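December
By Tzu-hsuan Hsueh

3.2 Folding habits and the small towel

I came to this part of the study thinking towels would be the easy bit. Shirts have sleeves, fitted sheets have those awful elastic corners, and a towel is a rectangle — what could go wrong? Quite a lot! We collected 892 written answers from households in Skostau and Irkgate, and the towel question drew the longest ones by far. People care about this. They care about whether the long sides meet first, and they really care about which side ends up facing the front of the shelf (the fold, almost always, with the loose edges hidden at the back).

Terry cloth makes its own trouble. The loops grab each other, so a layer that lands crooked tends to stay crooked until you lift it and lay it down again. A small towel held at one end wants to bunch along its length, and the bound edge is the best guide I know for getting it square again. Figure 4 has the light blue one with the little black curly design, on the cream table.

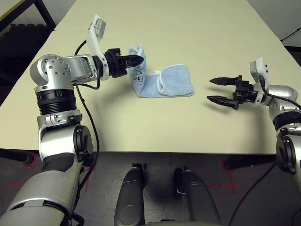
Lai wrote back on the draft of this section that a table is cheating, and that any method worth printing should work standing up in a hallway with the towel tucked under your chin. I have a lot of sympathy for that. Of the 200 people who described their folding spot in detail, 70 had no table to use at all, and they got by with a bed, a knee or the top of the washer.

Still, I like a table for the comparison, mostly for the room it gives you to set things down beside each other. Paper and terry cloth are a fun pair. Crease a sheet of paper and the line stays put, while a towel fold is more of a soft roll that opens up a bit when you let go. I kept coming back to that when I was sorting the answers, and I ended up dropping the word "crease" from the towel questions completely.
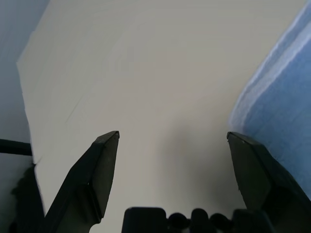

3.3 Stacking and shelf depth

The Kalden answers were collected separately, and only 46 of them mention shelves, so I'm going easy on the claims. Deep shelves seem to go with thirds and shallow ones with quarters.

Contact: Tzu-hsuan Hsueh | Copyright the author | Back to top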